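Search this board Enter keywords Go Advanced search

Carrier homecoming moved AGAIN, anyone else?

ploltside_mom
So the homecoming date for the strike group slid to September and I found out from the spouses' page before I heard a word from my own husband. This is the 4th change. I already paid for the hotel near the pier (non-refundable, I know, I know). Is this normal now or did we just get unlucky?

Dobos_K
Kálmán here, did two deployments as a machinist's mate back when. Normal. We got extended once while people were literally ironing their whites. Never book anything you can't cancel until lines are going over.

raziak
Sorry but I don't buy the "that's just Navy life" line. My brother's boat published a window and stuck to it. If they can plan an exercise with a bunch of other navies a year out they can tell families something useful.

Dobos_K
Submarine or surface? Because subs tell you nothing and then you're grateful for anything, ha. A carrier drags a whole group with her. One escort has an engineering problem, or some admiral wants presence up north for another few weeks, and everybody waits.

raziak
Destroyer. And "presence" is exactly what bugs me! My brother says they spent half of it going in squares.

Arsalan Virk
Going in squares is the job, Razia. The other side's planes come out and look at you, you look at them, everybody takes pictures. I'd rather they were bored than the other thing.

raziak
Fine, but bored people have leases ending too.

ploltside_mom
Can we not fight, I just want my $$ back lol. Has anyone had luck with the hotel if you show them a letter from the command?

nusrat_n
Yes! I did it last spring. Ask for the manager, not the booking line, and have the letter in your hand. They kept one night and gave me the rest as credit. The ombudsman can write the letter, it took ours nine days though so start now.

Edeltraud B.
Moderator hat on for a second: please don't post exact dates, ports or ship movements here, even if you saw them somewhere else. I took two lines out of a post above. The months in the public release are fine. Hat off, and hugs to you, mom, I've been there with a toddler and a sheet cake in the freezer.

Arsalan Virk
Was the thing about the tanker one of the lines? It was in the local paper.

Edeltraud B.
It was, and it stays out. Message me if you want to argue about it.

ploltside_mom
Update, 20 July 2022: manager was really nice, full credit, good for a year!! Thank you Nusrat. Now I just need a husband to use it with.
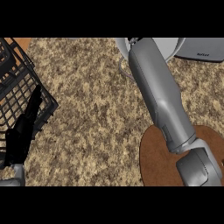
Care package cutoff, what still gets there in time?

nusrat_n
Starting a fresh one for this so it doesn't get buried. I've got a box half packed, mostly coffee and socks. Would you still mail it or wait?

Dobos_K
Mail it. Coffee always finds a home.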